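Cheap glue for felt pads on chair legs?

Posted by hemen_k
Hello all. I moved to a flat with old wood floor and I have put felt pads under every chair. After 2 weeks they slide off to the side and leave a sticky line on the floor. Which glue is good for this? I do not want to use nails, the legs are thin.

Pacheco
First clean the old glue from the leg with rubbing alcohol, then sand it a little with 100 paper. I used contact glue, a thin layer on both sides, then wait ten minutes and press hard. Leave the chair upside down until the next morning. 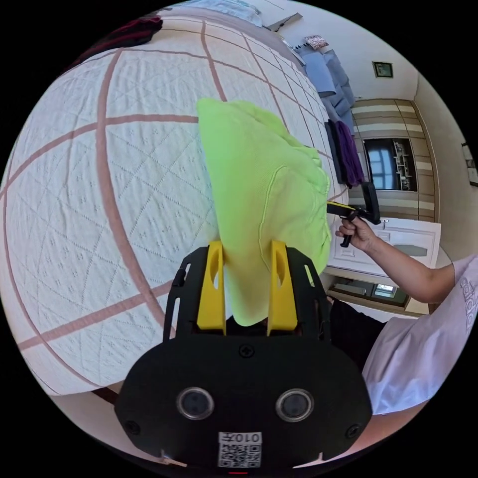
Also please check if the leg stands flat. Mine were cut at a small angle, so only one edge was touching the floor and the pad was pushed out every time I sat down. I corrected it with a file - slow work, but the pads stay since March.

Kurnel
just buy the ones with a nail

ziltbridge
He wrote that he does not want nails. For thin legs there are rubber caps with felt inside, you pull them over like a sock. Measure the leg before you order, I had to send mine back. For the sticky line on the floor, a drop of cooking oil on a cloth, then soap water.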